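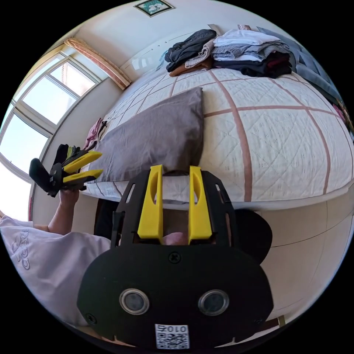 Looking after a pair of hand-held grippers is homely work, and at Skarement they're rather fond of it. Each one gets a good going-over after up to 60 runs: the yellow fingers checked for wobble, every screw nipped up, both lenses wiped with a soft cloth (never a sleeve, please!). It takes 14 minutes, or a bit longer if the kettle's on, and then it's back to folding clothes.

We use cookies to improve your visit. Accept | Manage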